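Workden Shared Workshop
Frequently Asked Questions

Membership and bookings | Using the workshop | Storage and materials | Fees and cancellations | Contact

MEMBERSHIP AND BOOKINGS

Who can join?

Anyone aged 18 or over who lives in the area or can get here regularly. You do not need a trade background. Most members are hobbyists repairing furniture, building garden beds or finishing a project that has outgrown the garage at home.

Do I need to do an induction?

Yes. Every new member completes a general induction before their first booking. It covers the layout, emergency stops, dust extraction, the first aid point and how to sign in. Allow two hours. Wear closed shoes and tie back long hair. If you arrive in thongs or sandals you will be moved to a later session.

The general induction covers hand tools, cordless tools and the drill press. The table saw, bandsaw, planer and wood lathe each have their own induction, booked separately once you have done the general one.

I'm a qualified tradie. Can I skip it?

No. You may find that the machine inductions go faster, but the general induction is the same for everyone and we need your signature on the form.

How far ahead can I book a bench?

Bookings open eight weeks ahead for standard members and are made through the online calendar. Evening places fill first. If a session is full, add yourself to the waitlist and you will get a text message if a place comes up. Places are offered in order and held for two hours, then passed to the next person.

Can I bring someone with me?

You can bring one guest to lend a hand with lifting or holding. Guests sign in at the front desk, wear eye protection and may not operate powered machines. Children under 12 are not permitted on the workshop floor at any time. Older children may attend the school holiday program, which has its own staff and its own sign-up page.

USING THE WORKSHOP

What should I bring?

Safety glasses, hearing protection, closed shoes and your own dust mask. Spare glasses and earmuffs are on the rack beside the entry. Masks are sold at the desk and cannot be returned once opened. Please do not wear gloves at any rotating machine.

Which consumables are included?

Wood glue, general-purpose screws, pencils and masking tape are included in your bench fee. Sandpaper, saw blades, router bits, stains and oils are not. Sandpaper can be bought by the sheet. Members doing a lot of turning usually end up buying their own chisels.

Can I use my own power tools?

Yes, provided each tool has a current test tag. Tagging is available at the desk and takes a few minutes. Tools with damaged leads or missing guards will not be tagged. Battery tools do not need a tag, but chargers do.

What timber can't I use here?

Treated pine may be cut by hand or with a drop saw, but may not be sanded or put through the planer. We do not accept painted timber of unknown age, railway sleepers or anything containing asbestos sheet. Pallet timber is fine if every nail has been removed and the boards have been checked with the metal detector wand. A single missed staple can ruin a set of planer blades, and the member who made the booking is charged for the replacement.

Is there somewhere to do spray finishing?

Not at present. Brush and wipe-on finishes may be used in the finishing room, which has its own extraction. Oily rags go in the lidded steel can with water in it, never in general rubbish. Rags soaked in linseed oil can heat up and catch fire on their own, even hours later.

STORAGE AND MATERIALS

Can I leave a project at the workshop?

Yes. Project shelves are available for up to three weeks at a time. Label your work with your name, phone number and the date you intend to collect it. Large items such as tabletops and bed frames need to be arranged with the floor supervisor beforehand, and we may have to say no when the racks are full.

Glue-ups can be left in clamps overnight. Please use your own clamps for this if you have them, particularly in the lead-up to Christmas.

What happens if I don't collect my project?

We will ring and email you. After seven more weeks without a reply the project is broken down for offcuts or given away.

Can I store hardware and small parts?

You can keep hinges, brackets, jigs and other bits in a bin under your bench number for as long as your membership is current. Bring your own or buy one second-hand. Metal bins with sloping sides stack badly when full, so keep them on the lower shelf. Liquids, aerosols and loose blades are not allowed in bins of any kind.

My metal bin is scratched and losing its finish. Do I need to replace it?

No. Worn patches and scuffs are cosmetic in most cases. Run a gloved hand along the rim, file down any burrs and check the base for rust. If bare steel is showing, rub it back lightly and touch it up with metal primer. A bin should be thrown out if a seam has split or the rim has a sharp edge that can't be filed smooth.
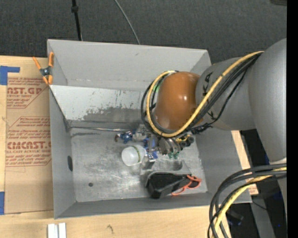
FEES AND CANCELLATIONS

How do I pay?

By card at the desk or through your online account. We do not take cash or cheques. Membership is billed monthly and bench time is charged per session. Concession rates apply to students, pensioners and health care card holders. Show your card once and the rate is applied to your account until the card expires.

What is the cancellation policy?

Cancel two days or more before your session and the full bench fee is credited to your account. Inside two days there is no credit unless the place is filled from the waitlist. Machine inductions can be moved once without charge.

Can I put my membership on hold?

Yes, for up to three months in any membership year. Bins may stay on the shelf during a hold, but projects on the project racks must be taken home before it starts.

Are gift vouchers available?

Vouchers can be bought for a general induction, a beginners' course or a dollar amount of bench time. They are emailed as a PDF and are valid for three years. The beginners' stool course does not run in May, when the machines are serviced.

CONTACT

Who do I contact about a machine fault?

Switch the machine off at the isolator, hang the red tag on it and tell the floor supervisor. Do not try to clear or adjust it yourself, even if you know what the problem is. If the desk is unattended, write the fault in the book next to the phone.

Who handles course and group enquiries?

Mireille Masri looks after courses, school groups and private bookings. Use the enquiry form and select "Groups" from the menu. Include your preferred dates, the number of people and whether anyone in the group has access requirements. There is step-free entry from the rear car park and one height-adjustable bench, which should be requested when you book.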